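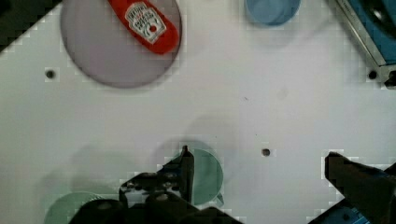
Diners in the town of Fistberg will pay a deposit on reusable takeout cups and plates from November, after the town council voted to go ahead with a scheme that has been under discussion for more than a year. The vote covers the 43 cafes, snack bars and takeout counters that hold a food license inside the town limits. It covers what the council calls table goods, meaning a cup or a round plate of the ordinary kind, but leaves out sauce containers, so a red ketchup bottle will be treated the same way it is now. Customers will pay 50 cents for each item and get the money back when they return it to any business taking part.

The council said the aim is to cut the amount of disposable packaging collected from street bins in the center, which fill up on weekends between the bus station and the river. Under the current contract the bins are emptied twice a day in summer and once a day the rest of the year. A third summer collection was requested last season and turned down on cost.

The scheme will be run by Stostero, a company that already handles glass bottle returns for several towns in the county. It will supply the cups and plates, wash them at its depot on the Prukasska road and deliver them back to businesses each morning before 8 a.m. Items that come back chipped or badly stained will be taken out of use.

Businesses will not be charged for the first year. After that they will pay a fee based on how many items they hand out. The council has not said what the fee will be, and that was the main complaint from owners who came to the public session.

One owner of a sandwich counter near the bus station told the meeting that she supported the idea but could not plan for the second year without a number. Another said his kitchen had no room to store dirty plates until the evening pickup, and asked whether a midday collection would be possible. Officials said a midday pickup would be looked at for businesses with less than 200 square feet of kitchen space.

A third speaker, who runs a coffee cart, asked how the rules would apply to someone with no running water and no fixed address. The answer was that carts would be able to hand out cups but would not have to take them back. Customers who buy from a cart will need to return the cup at a cafe or use one of the return machines.

Four return machines are planned. The first will go in the entrance hall of the bus station and the second outside the public library. The third is meant for the parking lot behind the swimming pool, although the pool's managers have asked for it to be moved closer to the road so that it does not take up a disabled parking space. The last will stand on Joseph Street, next to the post office. Each machine will hold up to 200 cups and will send a message to the depot when it is nearly full. Plates will not fit in the machines and must be handed in over the counter.

Refunds at the machines will be paid to a bank card or printed as a voucher that can be spent at any of the businesses taking part. Refunds over the counter will be in cash. Owners had asked to be allowed to give vouchers as well, and the council refused, saying a deposit paid in cash should come back in cash.

The council had first planned to start the scheme in the spring, before the tourist season. That date was dropped when the wash line at the depot had to be rebuilt to meet the county's rules on waste water. The work is expected to be finished by the end of the summer, and a fall start was chosen to give staff a few quieter months to get used to the system.

Not everyone on the council was in favor. The members who voted against said the town was too small for the scheme to pay for itself, and that visitors who drive in for an afternoon would take the cups home. They proposed a trial limited to the streets around the market square. The proposal was voted on first and failed.

Supporters pointed to the bottle return program, which also had a slow start. In its early months many residents did not know where to take their bottles, and the return point at the supermarket was often closed. The hours have been extended since then, and the council said most bottles sold in town now come back.

Cups that are not returned will be paid for out of the deposits that customers leave behind. If there is money left over at the end of the year, it will go toward street cleaning. If there is a shortfall, the council and the company will split it evenly for the first two years – a term that was added to the contract after a request from the finance department.

Schools, the hospital and the senior center are not part of the scheme. All of them already use their own dishes and wash them on site. The summer music festival is not covered either, although the organizers said they would like to join next year if enough cups are available. They have been renting cups from a supplier in another county and said the trucking costs have gone up each season.

Businesses will still be allowed to use disposable boxes for hot meals, soups and anything with a lid. Pizza boxes are also exempt. Paper napkins, wooden stirrers and sauce packets are not affected. Plastic cutlery is already covered by a separate county rule and will stay off the counters. Customers who bring their own cup must be served if the cup is clean, and no deposit can be charged.

Inspectors will visit during the first three months to answer questions and check that deposit signs are on display. No fines will be given in that period. After that, a business that hands out disposable cups or plates without an exemption will get a written warning first and a fine if it happens again. The size of the fine is the same as for other breaches of a food license.

An information evening for owners and staff will be held in the town hall on Wed 3 April at 7 p.m. Sample cups and plates will be on hand, and the company will take sign-ups for delivery times. Owners who cannot come can pick up the forms at the license office, which is open weekday mornings. Forms must be returned by the end of the month.

Residents will get a leaflet with the fall water bill that lists the return points and explains how refunds work. The council also plans to put up signs on the two main roads into town and at the campground – where many of the summer visitors stay – before the next tourist season begins.

The contract with Stostero runs for four years and can be ended by either side with six months' notice. A first report on return rates is due next spring and will be presented at a public session of the council.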